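**3 June 2021**

Writing this at the bench, hands smell of contact cleaner, so forgive the thumbprints. Got to Gandwood before anybody had the lights on. Wanted two clear hours with the arms before the laser cutter starts up and I can't hear the joints. Got one and a bit.

Left wrist first. It has been dropping out all week, comes up fine, runs a while, then nothing on the bus until I power cycle the lot. Had blamed the driver board, swapped it, same thing. Blamed my code, spent a night on that, same thing. Today I just took hold of the cable and wiggled it while it was running and there it went. So it's the connector. Or the crimp. Pulled it and recrimped two pins, put a bit more slack in the loop. Ran it 23 minutes with no dropout and then I got bored and stopped it, so that is not proof of anything. Longest run this week though.

The cables bug me. They hang inside of the arms where they can catch on stuff and I keep saying I'll route them along the back and then I don't, since it means taking the shells off. September job. (I have a lot of September jobs.)

Bin work after that. Same setup as before, blue bin in the middle, toothpaste box in it, can on the left side. The plan for the summer is dead simple: pick a thing up, put the thing in the bin, take the thing out of the bin, do it again without me standing over it with my hand on the stop button. That's it. Everyone who walks past asks if it will do the dishes. No it won't do the dishes.

The can rolls. Of course it rolls. Left hand comes in, touches it, off it goes. Tried it from above with the fingers wide, tried it from the side, tried it slow. Slow was worst, it just pushes. What sort of worked was coming down past the middle and closing the far fingers first so there's a stop for it to roll into. Need to write that as its own little routine and not as a pile of numbers in the main loop like I did today. Saved it as can_test_new_new. I know.

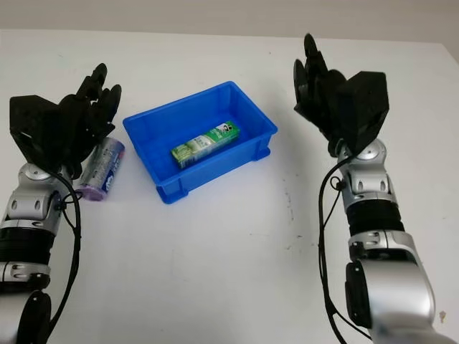
Parked both hands up at that point and had coffee. The park pose is still ugly, the right one goes up a lot higher than the left and I can't decide if that's the shoulder zero or the elbow zero. Did the zeros with a square and a pencil mark back in the spring, so could be either. Could be both. It doesn't matter for picking but it will matter the first time I ask the two of them to hold one thing between them.

Notes on zeros so I don't lose them again:

- right elbow: redo, with the arm unloaded this time, not hanging
- right shoulder: check AFTER the elbow, not before
- left: leave it alone!! it's fine
- write the offsets in the actual config file and not on tape

The tape thing. I had the offsets on a strip of masking tape on the table leg and somebody cleaned. Can't even be mad, there's a sign on the wall that says tape is trash.

Then the box. The box is easier than the can in every way except when it lies flat, then there's no edge to get under and the fingers scrape along the bottom of the bin. Standing it up, fine, pinch and lift. Flat, hopeless. Thought about cheating and putting a bit of foam under it. Didn't. Thought about it for a good while though.

What I want is for the hand to tip it against the wall of the bin first, like you would do with a coin on a table, drag it to the edge and flip it up. People do that without thinking. I sat there dragging a toothpaste box up the side of a bin with one finger trying to notice what my own finger does. It rolls over, the fingertip, it doesn't slide. So the tip has to have some give and some grip and mine at the moment has neither.

Money, while I'm here. The total on the spreadsheet is at 546 for this round, that's the connectors, the crimp tool (should have bought a decent one at the start), the new supply and the shipping on the thing from Bollau that I sent back. I told myself a lower number in January. I'm not writing down the number.

Bollau still haven't refunded by the way. Email them again. Be nice. Be nice once more and then not.

Grotix parcel did not come. Tracking says it is "in network", whatever that is. It has the spare joint bearings in it and the short screws. Without the short screws I'm using the long ones with washers stacked up under the heads, which looks terrible and one of them rubs. Filed it down a bit. Filed the washer too by accident.

Lunch standing up. Cheese roll. Crumbs on the table, and wiped them off, and then wiped half of my layout marks off too. Redid them. I should put the layout on a printed sheet under a bit of clear plastic but then the plastic shines and the wrist cameras hate it. They hate the bare white table enough as it is, everything washes out if the window blind is up. Blind down now. Fixed the exposure by hand and wrote it in the book: auto is OFF, leave it off, if it looks dark it is supposed to look dark.

Afternoon was cameras then, I suppose. Didn't plan on it. The wrist view was off from what the arm thought it was seeing, I'd send it to the middle of the box and it would go down on the near edge every time. Same amount, same way. Which is a good sort of error to have, it means something is just bolted on crooked. Loosened the mount, squared it up by eye, tightened, ran the checkerboard, still off but less. Did it again. Less again. Third time I made it worse and stopped while I still knew what I'd done.

Also you see every scratch from there. You never look that closely with your own eyes, you're standing back with the stop button. The rubber on the fingertip is wrecked. The end has gone ragged, proper torn, and there's a pad underneath that is cracked as well. I'd been putting down a bunch of bad picks to timing and half of them are maybe just that, rubber with a chewed edge trying to pinch cardboard. Felt stupid. Also relieved? Rubber I can fix. Timing I can't, or not in one evening. 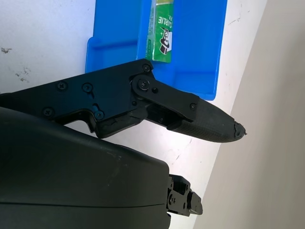 Huiling Yan told me over the bench that I should quit gluing new tips onto worn ones and cast the things myself, in a two part mold, softer than what I've been buying, with the ribs going across the finger and not along it. Said the tear starts at the end every time when the tip is one thin skin over something hard, and that I'd get the same tear again in a month if I bought the same tip again. I said casting is messy. She said so is this.

She's right, annoyingly. I have the cup and the scale and even the mold release from that other thing, the keypad. I don't have the rubber. Chaimongkol does it in small tins and I can walk there, so that's tomorrow before anything else. Get the soft one. Get a medium too, in case the soft one is jelly. Ask about cure time, I'm not waiting two days to find out it didn't set.

Mold sketch, quick:

1. print the shape of the tip, a bit oversize, sand it, seal it
2. split it down the flat side so the line doesn't end up where it grips
3. vent hole at the very end, that's where the bubble will sit
4. make the core out of something I can pull out afterwards, thicker at the end this time
5. pour slow

For number 4, the skin at the end needs to be thicker then. I keep wanting it thin so that the finger can get under the box. Can't have both? Maybe a taper, thin on the underside and thick over the nose. Draw it properly tomorrow, I'm drawing it now on the back of the Bollau return slip and I'm going to need that slip.

Evening, tried one more thing with the tips as they are. Lowered the closing force on the box and gave it longer to settle before lifting. Better! Not good. Better. It holds it over the bin and you can see it creep, then it either stays or it goes. Put a little wait in before the lift and it mostly stays. I could live with that for the demo if there was a demo, there isn't a demo, I keep inventing a demo in my head and then getting nervous about it.

Stop button, note to self: the lead is too short. I had to lean across to hit it when the left arm went for a spot that was not where the can was. Nothing happened, it stopped, but I did not like where my face was. Longer lead BEFORE the next run. Not September. Before the next run. There's a coil of the right cable in the cupboard under the drill press, use that, tell someone I used it.

Also the black band under the right wrist picks up dust like mad and I wiped it with the wrong rag and now it's fluffy. Fine.

Things left on the bench tonight, so I know in the morning: crimp tool, the bag of pins (the good ones, red lid), checkerboard, Huiling's calipers which I must give back. Arms are off at the wall. Bin is where it is, dont move the bin, I wrote down where the box was from it.

Back's killing me. The stool is the wrong height for that table and I've been meaning to say so since I joined.

Tomorrow: Chaimongkol, then the lead, then the right elbow. Can routine if there's time, and give it a real name. Email Bollau. Chase Grotix if it still says in network by lunch.

Lights off, last one out again, forgot to sign the sheet so had to go back in and sign it.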